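**Workshop notes: the hand-held gripper build**

The pair of grippers that Itzel Meléndez and Fulgencio Nava have been building on the Jaramillo bench is now in use on the shared floor. Members who follow the project will know it started as a single printed handle, which cracked at the thumb. The current pair is the fourth version. Parts cost so far is $172, paid out of the project box, and the print files are in the Jaramillo folder on the shared drive.

Each gripper has two pointed fingers and a white marker cube fixed above the hand. The idea is to do a task by hand, record where the grippers go, and use that recording later to drive an arm. The arm is a separate build and is still in pieces.
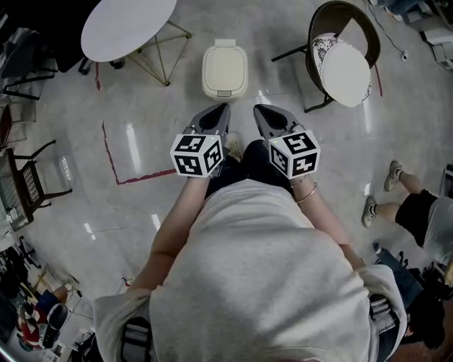 Most of the December work has gone into the fingers. Rigoberto Ventura reprinted the set twice with a wider root, and the play at the pivot is down to something we can live with. The marker cubes were harder. An early batch had the patterns glued on by hand, and one face was a hair out of square — enough to throw the tracking off whenever the wrist turned. Fulgencio made a jig for this. It hangs on the hook beside the vise. Please put it back there. 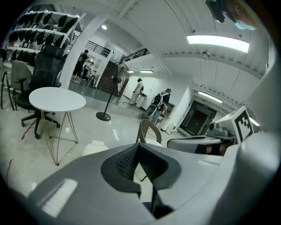
*View from one of the grippers, looking across the floor, with its marker cube at right.*

The longest recording so far came to 3000 frames before the cable worked loose at the plug. Banafsheh Bakhtiari is adding a strain relief and moving the plug to the inner side of the handle. She would also like to hear from anyone who has worked with thin silicone cable, which none of us have used much.

Small objects remain the weak point. Keys and washers slip. Cups and boxes are fine if you close the fingers slowly. 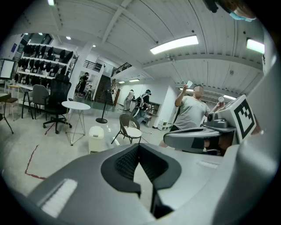
*A white cup in each hand, with a gripper and its marker in front.*

Please keep the red tape on the floor where it is. If a strip lifts, tell Itzel and she will lay it again from the plan.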